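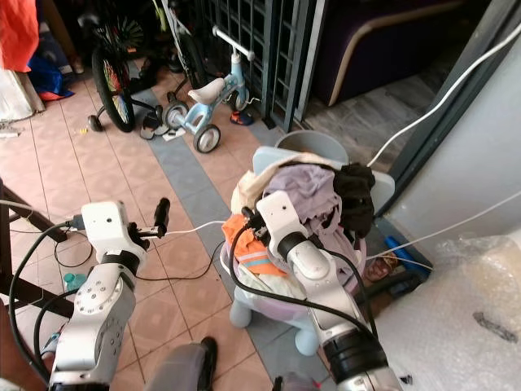

4. Effect of Drying Method on Towel Stiffness

4.1 Scope

The previous section dealt with the loss of loose fiber during the first washes. This section deals with what happens to the same towels between the end of the spin cycle and the time they are folded. Stiffness after drying is the complaint most often recorded in the household diaries, and it was mentioned more often for bath towels than for hand towels or washcloths. The diaries do not separate stiffness in the pile from stiffness in the ground weave, and most of the entries use a single word such as "hard" or "scratchy." The bench work was set up to separate the two.

Three drying methods were compared: line drying in still indoor air, line drying in moving air from a floor fan, and tumble drying on a medium heat setting. A fourth condition, in which towels were line dried and then tumbled for 8 minutes without heat, was added after the first round of readings. It is called the finish condition below.

4.2 Materials

Two towel types were used. The Murnwood towel is a ring-spun cotton terry with uncut loops on both faces and a flat woven border at each end. The Plundetti towel is a low-twist cotton terry with longer loops, also uncut, and a narrower border. Both were bought in undyed form so that dye and after-treatment would not add to the differences between them. Every towel was washed before the trial to remove mill finishes, using the stripping procedure given in Section 2, and was then conditioned flat in the test room overnight.

Towels were assigned to drying conditions at random within each type. A towel stayed in its condition for the whole trial. Tags were sewn to the border with polyester thread and kept clear of the areas used for testing.

The diary households did not sort their washing by fiber or by article, and towels usually went through the machine with clothing. Light and dark textiles were often heaped together (Figure 2). The bench loads were simpler. They held towels of one type and plain cotton ballast only, which removes the effect of zippers, buttons and synthetic garments on the loops. The results should be read with that in mind, in particular the pile height results in Section 4.5.

4.3 Washing and drying

Loads were washed in a front-loading machine on a warm cotton program with a final spin at 1,000 rpm. Detergent was an unscented liquid without softening agents, dosed by weight. No fabric softener was used at any point. Water was taken from the Nesel municipal supply, which is hard, and was not treated. The same machine was used for all loads, and an empty rinse was run whenever the towel type was changed.

At the end of the spin, towels were taken out singly and shaken twice by hand, held by the short edge. This step was kept in all conditions. Earlier pilot work had shown that an unshaken towel dries with flattened loops along the lines where it was pressed against the drum, and that these lines give high readings which have little to do with the drying method.

Line-dried towels were hung from one short edge with two pegs, leaving a gap between neighbors. In the fan condition the air stream was directed along the face of the towels. Drying was judged complete when two weighings in a row agreed to within the limit set in Section 2. Tumble-dried towels were taken out at the end of the automatic program, weighed, and returned to the drum if they had not reached the same limit. This happened with the Plundetti towels more often than with the Murnwood towels, and it is consistent with the larger amount of water held by the longer loops after spinning.

4.4 Measurement

Stiffness was measured in two ways. Bending length was taken on strips lying along the warp, using the sliding-strip method, and is treated here as a measure of the whole fabric. Pile resistance was taken with the Oláh plate, a small weighted disk lowered onto the loops at a fixed speed. The reading is the travel of the disk between first contact and rest. A short travel means that the loops resist compression. The ground weave contributes little to this reading as long as the towel is lying on a firm, flat base.

Because bending strips have to be cut, bending length could be measured only on towels withdrawn from the trial. Pile resistance does not damage the towel and was measured after each wash. All plate readings were made by one operator, Khoa Lại, who was given the towels in mixed order and did not know the drying condition. In total, 3,494 plate readings were kept for analysis. Readings were dropped where the disk had come down on a snag, a tag thread or a visible crease, and these were replaced by a second reading at least one disk width away.

Towels were conditioned before measurement. The length of conditioning matters more than expected. A line-dried towel measured soon after coming off the line gave a shorter travel than the same towel measured the next morning, even though its weight had barely changed. Handling seems the likeliest explanation, as moving the towel to the bench bends it several times. For this reason all towels were carried on a rigid board and were not folded until both faces had been read.

4.5 Results

Line drying in still air gave the stiffest towels by both measures, and for both types. The difference between still air and the other conditions was present after the first wash and grew over the next few. It then leveled off. There was no sign of a further rise in the later part of the trial, and the common belief that a line-dried towel gets harder with every wash is not supported by these data beyond the early washes.

Fan drying fell between still air and tumbling. For the Murnwood towel it was closer to still air. For the Plundetti towel it was closer to tumbling, at least on the face turned toward the stream. The two faces of a fan-dried Plundetti towel differed enough that they could be told apart by hand. The longer loops move freely in the air stream while they are still damp, and loops that move are less likely to dry in contact with their neighbors.

Tumble drying gave the softest pile. It also gave the greatest loss of pile height and the most lint, and in the Plundetti towel a few loops had pulled through to the other face by the end of the trial. No pulled loops were found in the line-dried towels of either type. The flat borders shrank more under tumbling than the terry field beside them, leaving a ripple along the short edges that did not come out when the towel was smoothed by hand.

The finish condition gave pile readings close to those for full tumble drying. Its lint weight was much lower, and its pile height stayed near that of the line-dried towels. Bending length was reduced as well, though by a smaller share than pile resistance. It appears that a short period of mechanical action after drying is enough to break most of the contact between loops, while the ground weave needs more working than this before it loosens to the same degree.

4.6 Discussion

The pattern in the results fits an account in which stiffness comes mainly from fibers that dry while touching and stay attached to each other at the points of contact. Detergent residue and mineral deposits from hard water may add to the effect, and they were not ruled out. An extra rinse was tried on a small set of Murnwood towels, with a slight gain in plate travel in still air and no change that could be measured under tumbling. The set was too small to support more than that statement. Repeating it with softened water would be the obvious next step, and loads for this purpose were washed in August but have not yet been read.

Two limits of the method should be noted. First, the Oláh plate presses straight down, and a person drying their skin mostly drags the towel sideways. Pile that leans gives a long travel on the plate and may still feel rough when rubbed against the lean. Second, undyed towels were used throughout. Several of the diary entries concern dark towels, and some dyeing and finishing routes leave the fiber surface in a different state. Whether the ranking of the four conditions holds for dyed goods is left open.

For household use, the finish condition is the most practical of those tested. It needs no heat and little machine time, and it avoids most of the wear seen under full tumble drying. Where no dryer is available, shaking the dry towel by hand gave part of the same effect in an informal check, although the readings varied widely from one person to the next and are not reported. Absorbency, which was measured on the same towels before the bending strips were cut, is treated separately in Section 5.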